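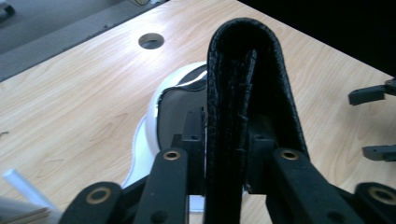 Wurkbridge opens gripper buying program for small packing and finishing shops

Hand-held and arm-mounted units now on one order sheet, one price list, one spare parts kit

DROTMONT, November - Wurkbridge said this month it is opening a purchase and planning program for small shops that want to start on automation but can't sign for a full cell in one go. Orders are open now. First deliveries go out after the new year, in the order deposits land.

The short version: shops buy a hand-held gripper pair first, use it on their own goods at their own tables, and put arms in the budget for later. Same fingers both ways. Same bushings, same finger blocks, same screws. Nothing bought in the first round gets thrown out in the second.

Price for the starter set is $3,739. That covers two hand-held grippers, a box of spare finger blocks, a carry case, and a half day of setup help by video. Shipping is extra. Tax is extra. Arms, mounts, controllers and guarding are quoted separately, and the quote is good through the end of the buyer's budget year, whenever that falls. Ask for it in writing.

Why the staged plan

Most of the shops Wurkbridge sells to do short runs of mixed goods. Straps, padded shells, soft pouches, things with buckles on them. Leather especially. A strap folds, it bulges, it slides out from under a flat finger, and a spec sheet won't say wether a given finger will hold it. Buyers have been asking to find that out before the big check gets written and not after.

So the program runs in two stages. In the first, the shop's own people work through their parts list with the hand-held units and mark each part yes, no, or needs a different finger. In the second, the yes list becomes the basis for the arm quote. Parts on the no list stay with people. Parts in the middle go to the finger shop in Matubbar for a custom block, priced per pair.

Six shops have been through the pilot. Part lists ran from 19 items up to 100. The longest list belonged to a repair and refit business handling sports and riding gear, and it took the longest to sort, mainly the soft goods. Two of the six have placed arm orders. One decided against arms for now and kept the hand-held set for training. The other three are waiting on next year's money.

What to budget for

Wurkbridge is putting its planning sheet out with this release. Buyers can get it from the sales desk at no cost, order or no order. Main lines on it:

Equipment. Starter set, then arms if and when. Plan for one arm per gripper, plus a mount each. Tables usually stay. A table with a cable hole near the back edge saves a drilling job, check where it sits before you pick the mount.

Finger blocks. These wear. Put them under supplies, not capital. Glossy and coated leathers need a clean pad face, so add wipes and a spare pair per station.

Bushings. The brass-colored rings at the linkage pivots should be looked at when blocks are changed. Replacement sets sold by the pair or the full gripper.

Labor. Sorting a parts list takes staff hours and this is the line most often left blank. Pilot shops spent about six working days on it, start to finish, with one person on it most of the time and a second helping on two-handed parts.

Floor space. Hand-held units need none. Arms do, and guarding needs more than the arms. Measure with the guarding in.

Training. Half day comes with the set. Extra half days are billed at the standard service rate.

Downtime. Leave room for it in the install month. Don't schedule an install in your busy season, please.

Financing

Vornard, the equipment leasing firm, will write leases on both stages. A shop can lease the starter set by itself or roll it into the arm lease later, with payments made to date counted toward the balance. Terms depend on credit and size of order. Vornard handles its own paperwork and approvals, Wurkbridge does not see applications. Buyers paying outright skip all that and deal only with the Wurkbridge sales desk.

Deposits are refundable until a unit ships. After that the usual return policy applies, unused finger blocks in the sealed bag only.

Service and parts

Parts for the current gripper will be stocked in Drotmont, with overflow at Matubbar. Common items (finger blocks, bushings, screws) ship same day on orders in by 2 p.m. local time. Custom blocks take longer, figure on three weeks from a sample part. Send the actual part please, drawings of soft goods have not been much use.

Older grippers from the previous line are not covered by the program. Owners can trade them in against a starter set. Trade value depends on condition and the sales desk will give a number over the phone, good for one month.

Demo dates

Open demo hours at the Drotmont shop run through November, mornings from 9 a.m. until noon. Bring parts. Bring the awkward ones, the straps and the curved shells and anything that won't lay flat. Staff will let visitors try the grippers on there own goods and take home a marked-up list. Booking ahead is prefered for groups, walk-ins fine otherwise. Parking is behind the building, the front lot belongs to the neighbors.

Ordering

Order sheets and the planning sheet are available from the Wurkbridge sales desk by phone or email. Shops outside the regular delivery area should ask for a freight quote first. Purchase orders accepted from schools and public agencies.

About Wurkbridge

Wurkbridge builds grippers, finger blocks and mounts for small manufacturers, repair shops and packing operations. Assembly and service are in Drotmont, with a finger and tooling shop in Matubbar.

Press contact: Wurkbridge sales desk, Drotmont. Photos and the full price list on request.

###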